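# Why Did the Robot Stop? Learning About Faults

The Solanki Learning Center has a robot with two arms. Its name is Diko. Diko works at a table and practices with everyday things, such as pencils and cups. One Monday in August, Diko let go of an object at the wrong time, and the staff had to find out why. This page explains what a fault is and what people do when a robot has one.

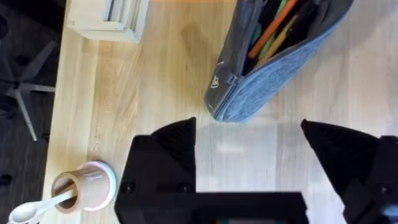
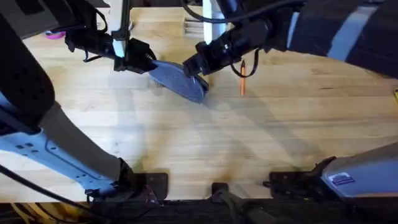
*Diko's work table, first from close to one gripper and then with both arms in view.*

## What is a gripper?

A gripper is a robot's hand. Each of Diko's grippers has fingers that can close on an object. When you pick up a pencil, your skin tells you how hard you are squeezing. A robot has no skin. Diko has to measure the squeeze in other ways, and a computer program called Drernix reads the measurements and tells the fingers what to do.

## What went wrong?

Sometimes Diko must use both arms on one object, as it is doing with the oval pad in the second picture. This is hard work for a robot. Both arms must agree on where the object is and how fast it should move.

On the day of the fault, one arm received its message late. The delay was 300 milliseconds, less than the time it takes to say your name. In that short time one arm began to move and the other stayed still. The object turned, slipped and fell to the table. Drernix noticed that the two arms no longer agreed, and it stopped them both.

A **fault** is when a part of a machine does not do its job correctly. In this case, the fault was in a cable. Its plug had worked a little loose, and some messages had to be sent again before they got through.

## Was anyone in danger?

No one was hurt. The staff were standing behind the yellow line on the floor of the robot room, which is 2 meters from the table. Robot arms can be strong, and they do not know that a person is near unless they have been given a way to tell. Visitors to the Grarnham Street building must stay behind the line whenever the arms have power.

## How was the fault fixed?

The staff followed the same 4 steps they use for every fault:

1. Press the red stop button and turn off the power.
2. Write down what happened and the time it happened.
3. Check the cables, the fingers and the program, one at a time.
4. Test the robot slowly before it goes back to work.

The loose plug was found during step 3. It was pushed back in and held with a clip. Diko then repeated the same task 10 times at low speed - with everyone behind the line - and the late message did not come back.

The staff also made one change to Drernix. Before the arms lift anything together, each must now report that it is ready. If one report is late, neither arm moves.

## Words to know

**Fault:** a problem that keeps part of a machine from working correctly.

**Gripper:** the part of a robot that holds things.

**Millisecond:** a very short time. There are one thousand of them in a second.

**Safe stop:** when a machine halts its own movement after it finds a problem.

## Try it with a partner

Stand facing your partner and hold a book between you, each using one hand. Walk slowly sideways together without talking. Then ask your partner to start one step later than you do. What happens to the book? Use a book with a soft cover, and keep your toes back.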